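Food waste at home: a study of households in Mirnutcombe

Project report by Widad Akl 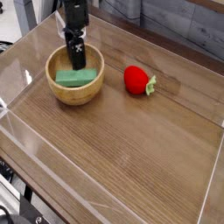 1. Introduction

Most people I know say they waste very little food. My own family says it too, and we throw out half a bag of salad most weeks. I wanted to find out what people put in the bin, why they put it there, and whether a simple change in the kitchen would make any difference.

The project was carried out in Mirnutcombe over two terms. The town has a weekly food waste collection, so many households already keep food scraps apart from the rest of their rubbish. This made the work easier, as people were used to having a caddy in the kitchen and did not mind weighing it.

My supervisor was Agnes Strand, who suggested that I keep the survey short and put more effort into the food diaries. I think this was good advice. The survey told me what people believed and the diaries told me what they did.

2. Questions

I set out to answer the following:

Which foods are thrown away most often?
What reasons do people give?
Does keeping older food in one visible place reduce what is wasted?

3. Method

The first part was a paper survey. I delivered 100 copies by hand in the streets near the school and on the Vevwood estate, and 70 came back filled in. A few had missing answers but I kept these in and left the gaps blank.

The second part was a diary. Households who ticked a box on the survey were given a diary sheet and asked to weigh anything they threw away that could have been eaten at some point. Peelings, bones, tea bags and egg shells were left out. Each diary ran for 2 weeks. In the first week people carried on as normal. In the second week they were asked to choose one container, such as a bowl or a tray, and put in it anything that needed eating soon. Food that had to stay cold went on one shelf of the fridge, kept for that purpose.

Most people used their own kitchen scales. Where a household had none I lent them a set from the food technology room.

I also spoke to the owner of Greco, a small café on the high street, about how they deal with leftovers. This was not part of the main study but it helped me to think about the difference between a business, where somebody checks the stock every morning, and a home, where often no one does.

4. Results

4.1 Survey

Bread was named most often as the food people threw away. Salad leaves came next, followed by cooked leftovers and fruit. Meat and cheese were named much less. Several people wrote in the margin that they felt bad about wasting meat in a way they did not with bread.

The most common reason given was that food had been forgotten. Buying too much was second. Some people with young children said that food was left on plates and could not be saved. A smaller group said they threw things away because of the date on the packet – in most of these cases they had not smelled or tasted the food first.

I asked whether people knew the difference between "use by" and "best before". Most said yes, but when asked to explain it in their own words a fair number mixed the two up.

4.2 Diaries

In the first week a typical household recorded nearly 900 grams of food that could have been eaten. Bread and leftovers made up the largest share by weight. Salad was thrown away often but weighs very little, so it did not add much to the totals.

In the second week most households recorded less. Fruit showed the clearest drop. People wrote that once the softer apples and bananas were out on the side they got eaten, or went into a crumble. Bread hardly changed. Leftovers went down in some homes and up in others, and I could not find a pattern.

One family on the Vevwood estate wasted more in the second week. Their note explained that they had been away overnight and came back to a pan of rice which they did not want to risk.

5. Discussion

The results suggest that seeing food matters, at least for things that can be left out. This fits with the survey, where forgetting was the main reason. It does not help with bread, and I think this is because bread is already on show in most kitchens. People know it is there and still do not finish it. Freezing half the loaf would probably do more.

There are problems with the study. The people who agreed to keep a diary were likely to be interested in the subject already. Knowing that I would read the sheets may also have changed what they did, in both weeks. Some weights were clearly rounded and one household wrote "a handful" all the way through, so I left their sheet out of the figures.

Two weeks is also a short time. A habit can last that long and then stop. I had planned to go back in November to ask who was still using their container, but exams got in the way.

I had hoped to compare Mirnutcombe with Rellach, where there is no separate food collection. Too few surveys came back from there to use.

6. What I would do differently

I would lend everyone the same scales. I would ask for the number of people eating each evening, as visitors and missed meals made the sheets hard to compare. I would also add a week on bread alone, with one group freezing it and the other carrying on as before.

7. Thanks

Thank you to Agnes Strand for reading two drafts, to the café for the interview, and to every household that weighed its crusts.

We use cookies to improve your experience on this site. By continuing to browse you agree to our use of cookies. Accept / Manage settings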